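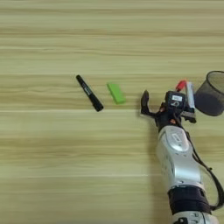

Open afternoon at the Turnau workshop

Home | News | Visits | Join us | Back issues

Twenty-two of us squeezed into the Turnau workshop in July for the Cledura open afternoon, and what a treat it was! The team there has been teaching a robot arm to tidy a desk, and they let us stand close enough to hear the joints whirr. The job sounds dull on paper (pens into a pot, basically) but I could have watched it all day.

Pens are harder than you'd think. They roll, they're thin, and they lie flat on the table where fingers find it hard to get underneath. Our guides told us they have logged nearly 4000 tries so far, with the pens and the rubber laid out differently each time. We had a go at setting out the desk ourselves, and of course everybody tried to make it as awkward as possible – pens touching, pens crossed, pens at silly angles.
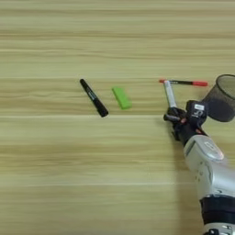
A silver marker in the gripper, with the mesh pen holder close by.

There was a long chat afterwards over tea about how hard to squeeze, and whether a softer fingertip would help with the slimmer pens. Aebischer, who lent the benches, also had their small sorting rig running next door, so do look in on that if you go.

The next visit is to Tostesness in the autumn, starting at 2 pm. The room holds 104, so bring friends! Put your name down on the Visits page, and tell us if you need a lift from the station.

Contact the newsletter | © Tostesness Robot Club | Back to top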